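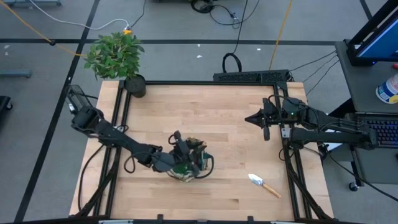
Pale timber and a little bit of green, my favourite colours together.

I've been growing herbs on the balcony for 3 years now and I still get silly with excitement every October! The basil seeds went in last week (19 of them, in old yoghurt tubs) and five are already up. The parsley from Divley market has doubled in size, and the mint... well, the mint is trying to get into the neighbour's place. Next job is a coriander bed along the sunny rail, if I can find a trough that fits. Any tips for stopping it bolting? Pop them in the comments, I'd love to hear them!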